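Bin Picking With the Lilport Kit: My August Gallery

I've had the Lilport bin-picking package on loan for most of August, and I promised a few of you a proper look at it before I wrote up the long version. So here we go!

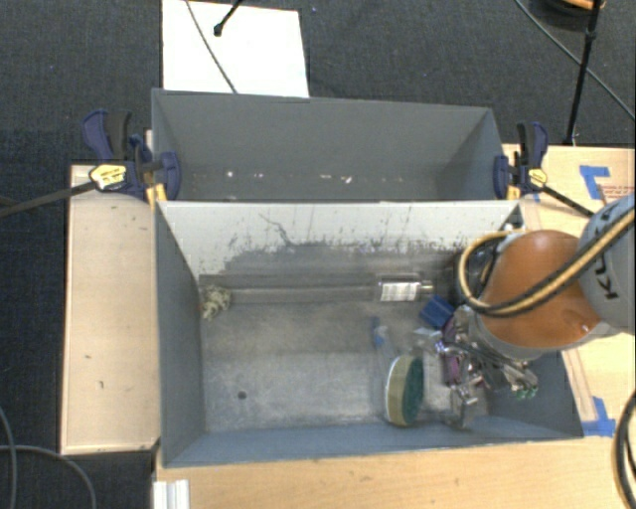 What you're paying for with Lilport is mostly the software and the setup help (you bring your own arm). Mixed small household stuff is the job they advertise, so that's what I've been throwing at it: little bottles, scrubbers, blocks, clear plastic, all the things that end up pushed against a wall or jammed in a corner. I love that they didn't steer me toward easy boxes. When I called to ask what I shouldn't put in the bin, Anselmo Salcedo on their support line laughed and told me to go for the ugly stuff first.

Setup took me 3 evenings, and one of those was my own fault, as I'd skipped the page on bin height. Do read that page! Tall walls mean the planner has to think a lot harder about how the gripper gets down in there, and the default settings assume a shallow tray. Once I'd typed in the real numbers it stopped refusing picks near the sides.

My tally so far is 401 attempts, with 19 that made me hit pause and go over there myself. Clear plastic was the worst of it, no surprise. Four of the pauses were the same clear bottle (I've started to take it personally). Soft, lumpy things went better than I'd guessed, and blocks were almost boring.

A few gripes while I'm at it. The log viewer is slow, the default sounds are awful, and the monthly plan costs more than I'd want to pay for a small shop. Jarnesov sells a cheaper package that I tried last spring, but it got lost any time two items touched, and I gave up on it after roughly a week. Lilport handles touching items fine most of the time.

Would I buy it? For a packing bench with lots of odd items, yes, I think I would. I still want to run the Sorel add-on for flat things like cards and lids, and I'll add those pictures to this page when I get to them.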